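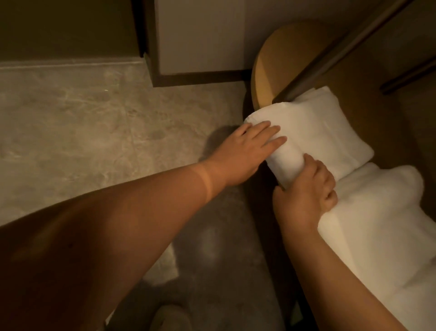

Allowing Children to Practise Badly

Parents who enrol a child in music lessons are usually given advice on how much practice to expect. They are given much less on how to behave while it is going on. I have taught beginner strings and piano in Pemell for a good part of my working life, and I have come to regard the conduct of the adult in the next room as a serious matter.

The usual difficulty is correction. A child plays a wrong note and a voice calls from the kitchen that it was an F sharp. The voice is generally right. The child stops, plays the F sharp and waits to hear whether anything else was wrong. After a few weeks of this, some children will not play a full line without pausing for approval, and I can hear the pauses at the lesson.

My recommendation to families is that wrong notes at home be left alone for the length of the practice session. Errors that matter will be dealt with at the lesson. Parents who play an instrument themselves find this harder than those who do not.

Karlijn Jacobs, a cellist with whom I shared a studio on Lamer Street, kept a written record of her own daughter's first year at the piano. She noted 116 practice sessions. In the early ones she sat beside the bench. By April she had moved to the hallway, and her notes from that point are mostly the names of pieces, including several that had not been assigned. One of them was a tune the child had made up in the left hand only. It was eight bars long and was played every evening for a month.

I would ask parents to take such tunes seriously. They are often repetitive and they are nearly always too loud. They are also the first occasion on which a young player decides what should come next, and that decision deserves a patient listener. It is reasonable to ask for the title. I would not ask whether the assigned scales have been finished first.

There remains the question of stopping. Amra Stan, who coordinates the junior ensemble at the Schouten Centre, asks families to wait until the end of a term before withdrawing a child who says that lessons are no longer enjoyable. I support that practice. A complaint made the night before a recital should be heard kindly and raised again after the recital. Where a child repeats the request calmly over several weeks, I believe it should be honoured, and the instrument should stay in the house if the rental terms permit.

Enquiries about rental of half-size and three-quarter instruments may be directed to the Centre's front desk. Families on the waiting list for the beginner program will be contacted in order of application.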